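Notes for the supporters' evening, Wed 29 April

Good evening, everybody, and thank you for coming out on a school night. (Wait for the back rows to sit down. They will take their time.)

Start with the cup game. I was asked to talk about goalkeeping, and I promise I'll get there, but I can't stand in front of this crowd and skip the night we had 2,608 people in a ground that usually gets 800 on a good day. My ears rang until Sunday. If you were there, you've told the story better than I will, so I'll keep it to the corner in stoppage time and how Piątek came off his line for it.

Why that catch matters to me: two seasons ago he would have stayed home. He was a lovely shot stopper, quick as you like, and he hated crosses. Cayetano Paredes took him out after training with a bag of balls and just kept hanging them up under the bar, 20 at a time, with Preseren leaning on him the whole while. Some evenings he dropped most of them. He'd go home in a foul mood and come back the next day - I do admire that in a young man.
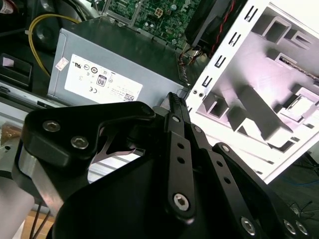

Then the part about talking. A keeper who is quiet for an hour can't expect his center backs to hear him when it counts. Cayetano had him call every single ball, even the easy ones, even the ones drifting out for a goal kick. (Do the voice here if the room is friendly.) Preseren says he still hears "Away!" in his sleep.

Say a word about distribution, but keep it short, because I get carried away. He used to kick long every time. Now he looks for Ristance on the left first, and you can see how much calmer the whole back line is when that ball goes short and flat.

Mention the youth keepers. We have sessions starting up again in June, and any kid who wants to try the gloves on is welcome, tall or not. I was the shortest boy on my team and I played 189 games in goal, so please don't let anybody send them away to play on the wing.

Thank the kitchen for the soup. Then take questions, and let Cayetano have the first one, as he's been itching to correct me since I stood up.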